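**Jatach hand-held gripper, parallel two-finger – product page and good practice notes**

Part number 534. Supplied by Clarska, Drasolberg. Page revised 21st June.

The Jatach is a two-finger gripper carried and operated by a person. It records how a task is done by hand so the same task can be set up on an arm later. The fingers have textured mesh faces that can be replaced without removing the body. Units are sold singly or in matched pairs, and a matched pair shares one calibration file.

## What's in the case

- Gripper body with fingers fitted
- 4 spare mesh faces
- Hex key and thread locker
- Calibration card
- Printed copy of the working rules below

The charger is sold separately. Units bought before December use the older charger and need the adapter lead.

## Working rules

Clarska asks every site to adopt these rules or write its own to the same level. They were drafted by Rakiya Eze from the site rules in use at Danladi and have been through one revision.

**Before the session**

1. Check both finger faces for tears, lifted corners and glue residue. Replace faces as a pair, never one alone.
2. Open and close the fingers fully 8 times. If the travel feels uneven, take the unit out of use and tag it.
3. Wipe marker surfaces with a dry cloth. A scratched or peeling marker must be replaced before recording.
4. Tell everyone in the room that recording is about to start. Anyone who does not want to be recorded must be able to leave or stay outside the working area.

**During the session**

5. One person to one gripper. When two people work at the same counter, agree who reaches first and keep the other tool back until the first is clear.
6. Keep bottles, tubes and other loose items on the counter and within reach. Do not hold them in the free hand.
7. Do not put the fingers or the body under running water. The unit is splash resistant on the finger side only.
8. Stop after 40 minutes and rest the wrist. The unit is light, but the grip position is not a natural one.

Sinks need extra care. The surface is often glossy and gives strong reflections, and the tool has to pass close to the faucet spout. Approach from the front of the counter and keep the body lower than the top of the spout.
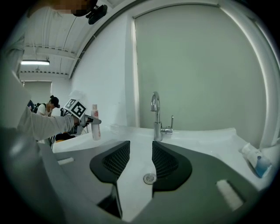 *Two hand-held grippers in use at a sink counter. The marker cube is mounted on top of the far unit.*

**After the session**

9. Power down before cleaning. Use a damp cloth on the body and a soft brush on the mesh faces. No solvents.
10. Write the unit number, the operator's initials and any fault in the log. "No fault" is also an entry.
11. Blur faces in any footage before it leaves the site. This applies to bystanders as well as to the people doing the task.

## Markers

The marker cube is an accessory and fits the top mount. It must sit flat, with no play when pushed from the side. Do not cover any face of it with tape or asset labels – put those on the body. If a cube has been dropped, run the calibration card again even when there is no visible damage.

Marker patterns are not interchangeable between units in a matched pair. If the cubes have been swapped, the recordings will load but the positions will be wrong, and the software gives no warning.

## Training

New operators should complete the short course before working alone. It covers the checks above, safe reach with two operators, and how to stop a session. Abimbola Omoregie runs the course at Drasolberg and can send the slides to sites that want to train their own people.

## Limits of use

The gripper is not a lifting device and is not rated for hot, sharp or pressurized items. It is not a medical device. Do not use it on or near live electrical equipment.

Worn mesh faces are treated as consumables and are not covered by the warranty. Bodies that have been opened by anyone other than Clarska lose their calibration record and have to be returned for a new one.

For spare faces, marker cubes and charger adapters, quote the part number and the serial number on your unit.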